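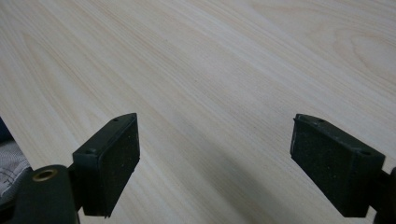

드룰루스, 홈 잔여 경기 페린 보조구장서 치른다… 프롤론 리그, 시설 기준 미달 판정

입력 2월, 월요일 오전
밥티스트 테시에(Baptiste Tessier) 기자

프롤론 미식축구 리그 사무국은 드룰루스(Drullus)의 홈구장인 그라브스카 시립경기장에 대해 경기장 시설 기준 미달 판정을 내리고, 잔여 홈경기를 페린 보조구장으로 옮겨 치르도록 통보했다. 판정은 월요일 오전 구단에 서면으로 전달됐다. 구단은 이의를 제기하지 않기로 했다.

문제가 된 항목은 인조잔디 표면의 충격 흡수 성능이다. 리그 규정은 시즌 개막 전과 시즌 중 각 한 차례씩 필드 전역의 지정 지점에서 낙하 시험을 실시하도록 하고 있다. 이번 시즌 중 점검에서는 측정 지점 13곳 가운데 8곳이 허용 상한을 넘었다. 초과 지점은 양쪽 해시마크 사이와 북측 엔드존 앞에 몰려 있었으며, 사이드라인 부근의 측정값은 모두 기준 안에 들었다.

점검 보고서는 원인으로 충전재의 이동과 다짐을 들었다. 플레이가 집중되는 중앙부에서 고무 충전재가 바깥쪽으로 밀려났고, 남은 층은 굳어 완충 기능이 떨어졌다는 설명이다. 하부 배수층과 이음매에서는 별도의 결함이 보고되지 않았다. 개막 전 점검 당시 같은 지점의 측정값은 모두 허용 범위 안에 있었다.

구단은 보고서를 받은 뒤 표면 브러싱과 충전재 보충을 한 차례 시행했으나 재측정에서도 초과 지점이 남았다. 리그 규정상 재측정에서 한 곳이라도 상한을 넘으면 해당 구장에서는 공식 경기를 열 수 없다. 접촉 훈련 역시 금지되며, 보호 장비를 착용하지 않는 전술 훈련과 스트레칭만 허용된다.

대체 경기장으로 지정된 페린 보조구장은 천연잔디 구장이다. 고정 관람석은 800석으로, 3,000석 규모인 시립경기장에 비해 수용 인원이 크게 줄어든다. 구단은 시즌권 소지자에게 좌석을 우선 배정하고 남은 좌석만 일반 판매로 돌리기로 했다. 이미 판매된 일반 입장권은 구매처에서 전액 환불하며, 환불 신청은 해당 경기 킥오프 전까지 받는다. 원정 구단 배정석은 홈 관중석 반대편의 한 구역으로 한정된다.

경기 운영 방식도 일부 달라진다. 페린 보조구장에는 엔드존 뒤편 고정 카메라를 설치할 구조물이 없어 득점 판정에 대한 영상 검토는 사이드라인 카메라 화면만으로 이뤄진다. 리그는 이에 따라 골라인 통과 여부를 놓고 감독이 챌린지를 요청할 경우, 해당 화면으로 판독이 불가능하면 현장 판정을 유지하고 타임아웃은 차감하지 않는다는 임시 지침을 양 팀에 보냈다. 그 밖의 챌린지 절차는 기존 규정을 따른다.

코치진 부스 문제는 협의가 진행 중이다. 보조구장의 기록실은 좁아 홈팀과 원정팀의 상층부 코치를 함께 수용하기 어렵다. 리그는 양 팀 모두 공격과 수비 담당 코치를 사이드라인에 배치하는 안을 제시한 상태이며, 한쪽 팀의 무선 통신이 끊기면 상대 팀도 통신을 중단하는 동등 조건 규정은 그대로 적용된다. 경기시계와 플레이클록은 이동식 장비로 대체하고, 고장에 대비해 부심 한 명이 수동 계시를 맡는다.

선수단 운영에서는 스터드 교체가 우선 과제로 꼽힌다. 드룰루스 선수단은 대부분 인조잔디용 짧은 몰드형 스터드를 사용해 왔다. 장비 담당 부서는 천연잔디용 교체형 스터드를 포지션별로 나눠 지급하고, 라인맨에게는 길이가 긴 규격을 먼저 배정할 계획이다. 키커와 펀터는 디딤발의 미끄러짐을 점검하기 위해 다른 선수들보다 먼저 보조구장 훈련을 시작한다.

그라브스카 시는 시립경기장의 중앙부 충전재를 걷어낸 뒤 다시 포설하는 부분 보수와 표면 전면 교체를 함께 검토하고 있다. 부분 보수는 공사 기간이 짧지만, 새로 포설한 구간과 기존 구간의 경도 차이가 커질 경우 리그의 균일도 항목에 걸릴 수 있다. 전면 교체를 택하면 잔여 시즌 안에 구장을 다시 쓰기는 어렵다. 시는 시공업체의 현장 조사 결과를 받은 뒤 공법을 확정할 방침이다.

이번 결정으로 경기 일정과 대진은 바뀌지 않는다. 다만 페린 보조구장의 조명 조도가 야간 경기 기준에 미치지 못해 저녁에 잡혀 있던 홈경기는 모두 낮 경기로 변경된다. 변경된 킥오프 시각은 상대 구단의 이동 일정을 확인한 뒤 리그가 공지한다.

플레이오프 홈경기 개최 여부는 별도로 심사한다. 리그 규정은 플레이오프 개최 구장에 영상 검토용 엔드존 카메라와 분리된 코치진 부스를 의무화하고 있어, 현재 상태의 페린 보조구장은 요건을 충족하지 못한다. 드룰루스가 홈 개최권을 얻고도 시립경기장 보수가 끝나지 않으면 구단은 리그가 승인한 제3의 구장을 직접 확보해야 하며, 대관료와 이동식 설비 비용은 구단이 부담한다.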